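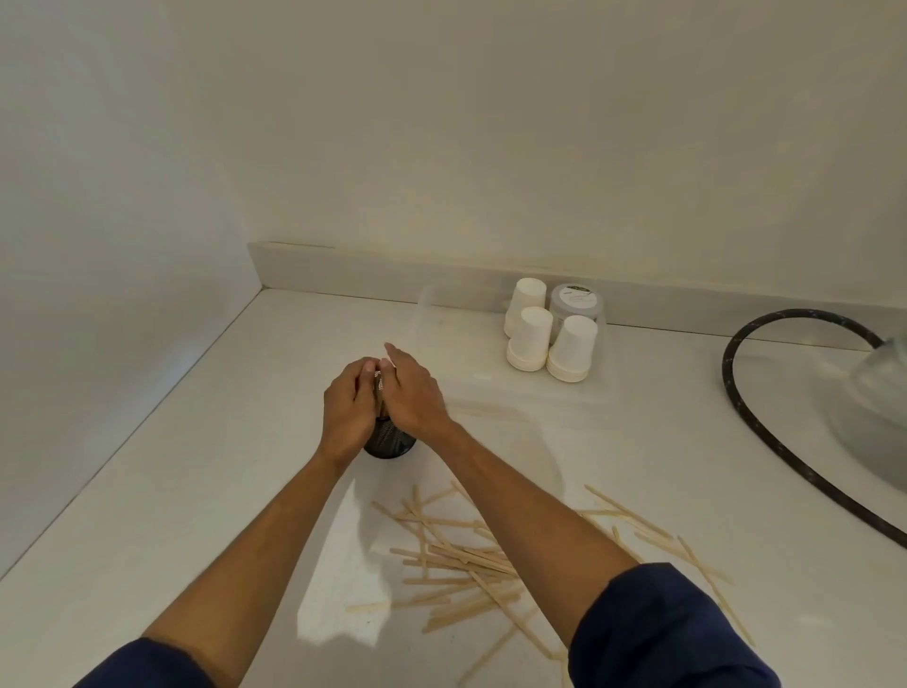

Publicado por Rhys Quinlan, Oficina de Vida Estudiantil, Campus Paewai
Foro de la comunidad universitaria > Bienvenida y actividades > Segundo semestre

Asunto: Apertura de inscripciones para las actividades del segundo semestre

Estimada comunidad estudiantil:

La Oficina de Vida Estudiantil comunica que queda abierto el plazo de inscripción en las actividades de acogida y en los clubes universitarios. El programa se desarrollará en el edificio Nistico y en el pabellón deportivo del Campus Paewai, y se prolongará hasta abril.

Se recuerda lo siguiente:

Cada estudiante podrá inscribirse en un máximo de 2 talleres con plaza limitada. Las charlas abiertas y la feria de clubes no computan a estos efectos.

La inscripción se tramita exclusivamente a través del portal Jastau, con las credenciales universitarias. No se admitirán solicitudes por correo electrónico ni en ventanilla.

La feria de clubes tendrá lugar en el vestíbulo del edificio Nistico, de diez de la mañana a seis de la tarde. Los clubes que deseen disponer de mesa deberán solicitarla por medio de su representante acreditado.

La inasistencia no justificada a un taller supondrá la pérdida de prioridad en la convocatoria siguiente.

Las consultas de interés general pueden plantearse en este mismo hilo. Los asuntos personales deberán dirigirse a la Oficina.

Atentamente,
Rhys Quinlan
Oficina de Vida Estudiantil

Respuesta de delegacion_letras

Buenos días. En nombre de la Delegación de Letras agradecemos la publicación del programa. Deseamos, no obstante, dejar constancia de nuestra disconformidad con el límite de talleres. El semestre pasado quedaron plazas sin cubrir en el de encuadernación y en el de oratoria, y hubo estudiantes que no pudieron ocuparlas por haber alcanzado ya el máximo permitido. Solicitamos que se habilite una segunda fase de inscripción sin límite para las vacantes.

Respuesta de coro_podumard

Saludos cordiales. Escribo como representante del Coro Podumard, fundado en 1988 e inscrito en el registro de asociaciones del campus desde entonces. Nuestra consulta es de orden práctico: en ediciones anteriores de la feria se nos asignó una mesa junto a la puerta giratoria, donde resultaba muy difícil atender a los interesados y del todo imposible cantar. ¿Existe la posibilidad de indicar preferencia de ubicación en la solicitud?

Respuesta de m_ingenieria3

Discrepo respetuosamente de la Delegación de Letras. El límite existe por una razón conocida por quienes llevamos varios cursos en el campus: antes de su implantación, las plazas de los talleres más demandados se agotaban a primera hora y una parte considerable de los inscritos no se presentaba. El problema de las vacantes en encuadernación es de horario. Se impartía a las ocho de la mañana, y eso no lo corrige una segunda fase.

Respuesta de delegacion_letras

Agradecemos la aportación, aunque entendemos que ambas cuestiones son compatibles. La penalización por inasistencia ya desincentiva la inscripción irreflexiva. Si dicha medida es eficaz, el límite en la fase de vacantes carece de objeto; si no lo es, convendría que la Oficina revisara la medida.

Respuesta de Rhys Quinlan

Estimados miembros del foro:

En relación con las consultas recibidas, se informa de lo siguiente.

Segunda fase: la propuesta de la Delegación de Letras ha sido trasladada a la coordinación del programa. En este momento no puede comprometerse una respuesta favorable. El límite vigente se mantiene durante la primera fase en todo caso.

Ubicación de mesas: el formulario de Jastau incluye un campo de observaciones en el que puede hacerse constar la preferencia. Para las actuaciones musicales se reservará un espacio en el extremo del vestíbulo más próximo a la escalera, previa solicitud.

Horario de encuadernación: el taller pasa a impartirse a las cinco de la tarde.

Respuesta de estudiante_intercambio

Buenas tardes. Me incorporo este semestre en régimen de intercambio y todavía no dispongo de credenciales universitarias. En la secretaría me han indicado que la activación puede demorarse casi 2 semanas. ¿Quedo excluida de la primera fase?

Respuesta de m_ingenieria3

A mí me ocurrió en mi primer curso. La carta de admisión contiene un código provisional que permite acceder al portal, aunque no a todas las secciones. Recomiendo probarlo antes de acudir de nuevo a la secretaría.

Respuesta de estudiante_intercambio

Gracias por la indicación. He podido entrar con el código, pero la sección de talleres aparece bloqueada. Sí me permite consultar el calendario de charlas.

Respuesta de Rhys Quinlan

Estimada estudiante: el código provisional no habilita la inscripción en talleres. Le ruego que remita a la Oficina su carta de admisión e indique los talleres de su interés; su solicitud se registrará con la fecha en que se reciba dicha documentación. Esta vía queda reservada a quienes se encuentren pendientes de activación y constituye la única excepción a la tramitación por el portal.

Respuesta de coro_podumard

Confirmamos que la solicitud de mesa ha sido presentada, con petición del espacio junto a la escalera. Aprovechamos para informar de que las audiciones están abiertas a todas las voces — con especial necesidad de tenores — y de que no se exige formación musical previa. Los ensayos comienzan a las siete de la tarde en el aula grande del edificio Nistico.

Respuesta de delegacion_letras

Quedamos a la espera de la resolución sobre la segunda fase. Rogamos que, cualquiera que sea su sentido, se publique en este hilo antes del cierre de inscripciones.

Respuesta de Rhys Quinlan

Así se hará. El hilo permanecerá abierto hasta esa fecha.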